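To: clusia-users
From: Kumudini Chowdhury
Subject: Re: [clusia-users] fruit task numbers, wrist camera on/off
November

> Thanks for posting the update. Two questions before we try to
> repeat this at Kirkulitz. First, is the 1,925 the total number
> of demonstrations or only the ones that passed the filter?
> Second, you wrote that dropping the wrist camera "hurts the
> grapes most." Is that a detection problem or a grasp problem?
> Our Morsy runs without a wrist camera do fine on single objects,
> so I was surprised.
>
> Gurkura list digest readers: please reply on this thread.

Sorry for the slow reply, I was waiting for the last batch to finish.

1,925 is after the filter. We throw out any demonstration where the operator drops the object and picks it up again, and any where the arm stops for more than a few seconds. The raw files are all still on the server if you want to filter them your own way. 542 of the kept ones involve the grapes, either as the thing being moved or as the thing being left alone.

The object set is the same as last time: grapes, apple, banana, mango, lemon, and the dark woven basket. We move the basket and the fruit between trials. The instruction names one fruit and says whether it goes into the basket or comes out onto the table.
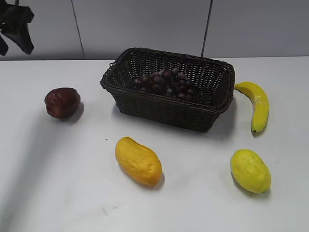 On your second question, it is a grasp problem. With only the fixed camera the policy goes to the right fruit nearly every time. I went through the failed grape trials by hand and in all but a couple the gripper came down in the correct area. The trouble is where the fingers close. An apple has one good width and you can be off by a bit. A bunch has an uneven outline, and if the fingers meet near the edge they hold a few berries and the rest swings or slides out.

We ran 100 evaluation trials per condition, with the same starting layouts for both. The fixed camera alone failed on 36. Most of those were grapes, then a handful of mangoes, and the apple was hardly affected. With the wrist camera added, the grape failures dropped a lot and the other fruits stayed about where they were. I don't want to quote a per-fruit percentage yet, as the split is uneven and the lemon in particular has too few trials.

What seems to matter is the last part of the approach. We tried feeding the wrist view only in the final stretch before closing, and that got back most of the gain.

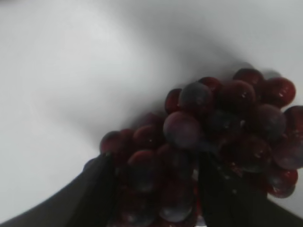
Wrist view, fingers at the grape bunch.

One thing to watch if you repeat this: the fingers cover part of the fruit in the wrist view, more so as they close. We first masked them out, which made things worse. The policy appears to use the finger position relative to the berries, so leave them in. Random cropping of the wrist view also hurt, for what I assume is the same reason. Color jitter was fine.

Your Morsy result doesn't surprise me if the single objects are all compact. Try something with an irregular shape before you decide the second camera isn't worth it.

The config is in the Clusia repo under the fruit task folder. The wrist-only-at-the-end variant is a flag, off by default. I still need to upload the list of starting layouts and will post here when it's up.

Kumudini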